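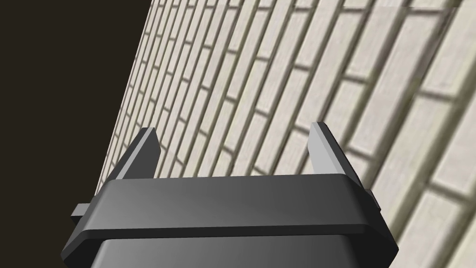
Paper Conservation Workshop, Gonberg
Bench notebook, Friday, July 26, 2019

Print
E-mail

Subject: Starch paste for the Drirnby ledgers, second round of trials

The first round of trials was set aside on account of lumps. The paste had been cooked too fast, and straining it afterward left a thin, watery product that would not hold a tear for longer than it took to dry. The present entry records the second round and replaces the instructions clipped inside the cupboard door, which should be taken down.

The ledgers are tax and harbor accounts in iron gall ink on a heavy rag paper. The binding is sound on most volumes. The damage is chiefly at the lower outside corner, where the leaves were turned with a damp thumb for many years, and along the ruled columns, where the ink has bitten through. Water-based adhesive near the ink is a known risk. Moisture carries the soluble iron outward and a brown halo can appear well after the repair looks finished. For that reason the paste has to be strong enough to be used nearly dry.

Materials

Bepari wheat starch, from the unopened tin. The opened tin has a sour smell and is now marked for boxes and teaching only.
Deionized water.
Hultance tissue, the lightest weight, untoned.
Hair sieve, flat brush, blotters, polyester web, glass weights.

Method

The starch was soaked overnight in cold water and the clear water poured off in the morning. Fresh water was added and the mixture placed in the double boiler over low heat. It was stirred without a break until it turned from white to translucent and pulled away from the side of the pan, and then kept on the heat a while longer. In the first round it had been removed as soon as it thickened. The longer cooking appears to matter more than the proportion of water, although the two were not tested separately and ought to be.

The paste was covered with a film of cold water and left to cool to room temperature. It was then pushed through the sieve, worked on the board with the flat brush, and sieved again. Batch A was sieved 2 times. Batch B was sieved 7 times, which is the figure given in the older workshop notes and which colleagues have questioned on the ground that it takes most of a morning. 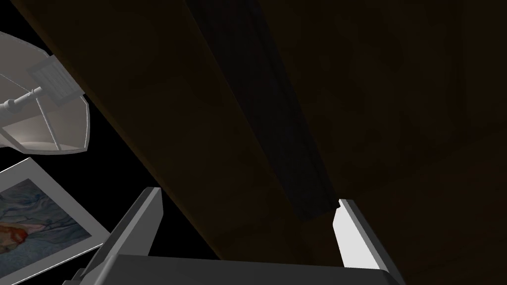
Batch A was smooth to the eye but dragged under the brush. Small grains could be felt when a little was rubbed between the fingers, and these showed through the tissue after drying as faint raised points. Batch B had the feel of hand cream and brushed out evenly with very little added water. The older notes are correct as to the result. Whether a lower number of passes would do equally well is a fair question, and a middle batch should be made before anyone commits to the full procedure for every repair.

Application

Test strips were cut from the blank endpapers of a discarded account book of similar weight and color. No original leaves were used. The strips were torn by hand, with the grain and across it, and each tear was closed with Hultance tissue torn against a water line so as to leave a feathered edge.

The tissue was pasted on glass, lifted with tweezers, and rested on blotter until the shine had gone. It was then laid over the tear and tamped down through polyester web with a dry brush. Strips were dried under blotter and glass weights. The blotters were changed once early on and again before lunch.

A second set was prepared by the remoistening method. Paste was brushed onto the tissue, allowed to dry fully on polyester, and reactivated on a barely damp sponge. This is slower to prepare, but the sheets can be made ahead and stored flat, and much less water reaches the paper.

Observations

Batch A, wet application: good hold, slight cockling along the tear, grains visible in raking light.

Batch B, wet application: good hold, lies flat, repair barely visible from the front. Some darkening at the edge of the tissue where too much paste had been picked up. This was the operator's error and not a fault in the batch.

Batch A, remoistened: poor. The tissue lifted at the corner when the strip was flexed.

Batch B, remoistened: acceptable to good. Holds when flexed. Lifts cleanly with a damp swab, leaving no residue that could be felt or seen under the magnifier.

Indicator paper was pressed against each strip that carried a line of the practice ink. The wet applications gave a faint pink response close to the ink. The remoistened strips from Batch B gave none. A negative result on practice ink cannot be taken as clearance for the ledgers themselves, whose ink varies from volume to volume and in places from page to page, probably as the clerks mixed a new supply.

Planning

The survey puts the number of leaves needing some attention at 4000. Only a portion of these have losses or open tears. The remainder have soft corners that may be left alone if the volumes are to be handled on cushions and the reading room agrees to issue the digital copies first. It is recommended that soft corners be excluded from the treatment proposal altogether. Treating them would consume the season and would add moisture to paper that is presently stable. 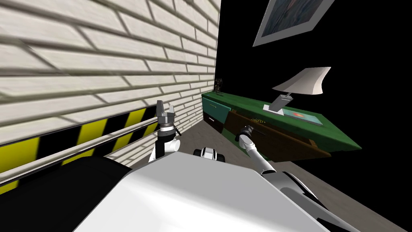 Remoistenable tissue should be prepared in sheets at the start of each week, labeled with the batch letter and interleaved with silicone paper. Sheets left over should be tested on scrap before use. Some sheets from last winter had gone brittle at the edges, and it is not recorded how they were stored.

Cooked paste is to be kept in the covered jar in the refrigerator under clean water, with the water changed daily. It should be discarded after 3 days, or sooner if it smells sour, turns pink, or separates. No preservative is to be added. The jar is to be washed with hot water only, as detergent left in the threads of the lid has spoiled a batch before.

Points outstanding

Middle batch, with the number of passes to be written on the jar.

Comparison of a shorter and a longer cooking time at the same proportion of water. The stopwatch is in the drawer with the bone folders.

Repeat the indicator tests on the worst of the Drirnby volumes, in the gutter margin only, with the agreement of the archive in writing.

Ask the supplier whether the next tin of Bepari starch will come from the same mill. The label has changed and the powder in the newer tin is slightly grayer.

Gelatin has been suggested as an alternative near the ink. The workshop has little experience with it on paper of this weight. A small trial can be scheduled for September, when the sink in the wet room will again be in use.

The Batch B strips are in the gray folder on the upper shelf, between blotters. They should remain under light weight until Monday and should not be flexed again before then.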